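Week 3 handout: How a greengrocer's shelf gets priced
Introduction to Small Retail, Coltis Community College
Updated 2026-02-10
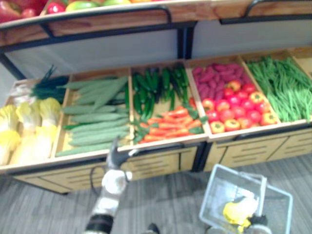
Where we got to last time

We finished on fixed and variable costs, and a few of you asked for another go at the difference. Rent is fixed: the shop pays it whether it sells one cabbage or a truckload. The cabbages are variable. Wages sit somewhere in between, and we'll fight about that properly in Week 5 (bring opinions!).

Markup and margin

These two get mixed up constantly, even by people who have run shops for years. Markup is profit as a share of what you paid. Margin is profit as a share of what the customer pays.

Say a box of napa cabbage costs the shop $20 and holds 8 heads. Each head costs $2.50. Sell them at $4.00 and you make $1.50 a head. The markup is 60 per cent and the margin is 37.5 per cent. Same cabbage, same dollar fifty, two very different-sounding numbers! When a supplier or a landlord quotes you a percentage, ask which one they mean.

Shrink

Now the fun part. Fresh food spoils, gets bruised, gets dropped and sometimes walks out the door. All of that is called shrink. If one head in our box ends up in the compost, you have seven to sell and they still cost $20. Takings are $28, so gross profit falls from $12 to $8. One cabbage wiped out a third of it. I love this example because it changes how you look at every produce aisle you walk down afterwards.

Things that push shrink up:
- ordering by habit instead of by last week's sales
- deep piles, where the bottom layer carries all the weight
- putting new stock in front of old stock
- warm spots near windows and doors

Colour and neighbours

Displays sell by contrast. Red beside green catches the eye from much farther away than green beside green, so many grocers break up the leafy vegetables with tomatoes or capsicums. Flavour pairings work too: ginger near the cabbage, limes near the mangoes. Watch ripening, though. Ripe tomatoes and mangoes give off ethylene gas, and leafy greens close by will yellow sooner.

Exercise for next class

Noltov Fresh buys tomatoes at $416 for a 200 kg order and expects to lose 8 per cent to shrink.

1. Work out the cost per kilogram as bought.
2. Work out the cost per kilogram as sold, after shrink.
3. Set a shelf price that gives a 35 per cent margin on the second figure.
4. Do it again with shrink at 20 per cent. Would you still stock them?

Show your working. Rounding to the nearest cent is fine.

Reading

Chapter 4 of the course reader, up to the section on seasonal buying. We leave the rest until May, when local prices start to move and you can check it against real shelves.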